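Cleaning the gripper on the Walport cell

Give yourself a good quarter of an hour for this one, and put the kettle on first if you like, the arm takes its time parking! From the Kudura menu choose program 118, let the arm settle, then press the stop and hang your tag on it.

Wipe the fingers from the wrist down with a dry cloth, turning it to a clean side as you go. Fluff loves to gather up under the housing, so have a good look there with a torch.
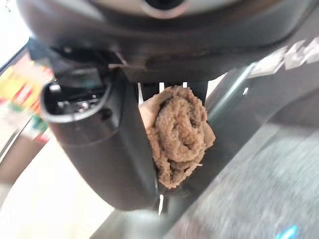
Once you're happy with the fingers, check the 2 mounting screws for play (snug is plenty, please don't lean on the key). Take your tag off, release the stop and run the open and close test 3 times at slow speed before you hand the cell back.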